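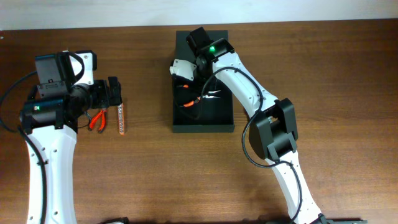
Hand tools and tray on a wooden table, Unton workshop

Zavala Tool Library
Call for participants: Sorting and Laying Out Hand Tools

Reference: 2711

Zavala Tool Library invites applications from adults who wish to take part in a study of how people sort, lay out and put away small hand tools. The study will take place at our workshop in Unton during February and is carried out jointly with Bikholm, the furniture repair school with which we share the building.

Background

The library lends pliers, cutters, screwdrivers, measuring tools and similar items to members in Unton and the surrounding villages. The lending stock stands at 785 items. Tools are returned in trays, and each tray must be checked, sorted and laid out again before it can go back on the shelf. At present every member of staff does this in a different manner. Some place one tool in a tray and leave the remainder on the bench until the next tray is ready; others fill the tray first and correct it afterwards. Borrowers have told us that they do not always find a tool where they expect it to be.

We wish to settle on a single layout for the most frequently borrowed sets. Before doing so, we would like to observe how people who do not work here arrange the same tools when left to their own judgement.

What participants will do

Each participant will attend two sessions. A session lasts 2 hours, including a break, and is held either in the morning, starting at 9.30, or in the afternoon, starting at 1.30.

In the first session, participants will be given a mixed group of tools on a wooden table and asked to place them in trays in whatever way they find sensible. They will then be asked to fetch named tools from trays laid out by another person. In the second session, participants will work with a printed layout and return each tool to its marked place. A short written questionnaire follows both sessions.

The work is light and is done at table height. Cutting tools form part of the sets, and participants will be shown how to pick them up and set them down with the blades closed. Gloves are available in several sizes. Participants may bring their own if they prefer, provided that these are clean and close-fitting.

Who may apply

We are seeking adults with ordinary use of hand tools at home or at work, as well as adults with little or no such experience. Applications from left-handed persons are particularly welcome, as are applications from persons with reduced grip strength. The layout finally chosen must suit all of our borrowers.

Applicants must:
be aged 18 or over;
be able to attend both sessions in full;
be able to read short labels in English, with glasses if required;
not be employed by Zavala Tool Library or by Bikholm at the time of the study.

Previous members of staff may apply once a full year has passed since they left.

Places and payment

Sessions are held in groups of 8. Participants receive a single payment after the second session, together with one year's membership of the library. Existing members will have their membership extended by the same period. Travel by bus or train within the county will be refunded on presentation of the ticket. We regret that parking charges cannot be refunded.

A participant who withdraws after the first session will receive half of the payment. No reason for withdrawal need be given.

Access

The workshop is on the ground floor and has a step-free entrance from the yard. Tables can be used seated or standing — please state your preference when applying. An accessible toilet is located beside the entrance. Assistance dogs are admitted.

Personal information

Questionnaires are kept under a number, not a name, and are destroyed once the new layout has been adopted. Contact details are held separately and are used only to arrange sessions and payment.

How to apply

Application forms may be collected from the lending desk in Unton or from the reception at Bikholm. Forms are also available at the Stimby branch on lending days. Please quote the reference at the head of this notice and indicate whether you prefer morning or afternoon sessions.

Completed forms should be returned to the lending desk by noon on the last working day before the end of January. All applicants will receive a written reply. Those who cannot be offered a place may ask to be kept on a reserve list, from which vacancies will be filled in order of application.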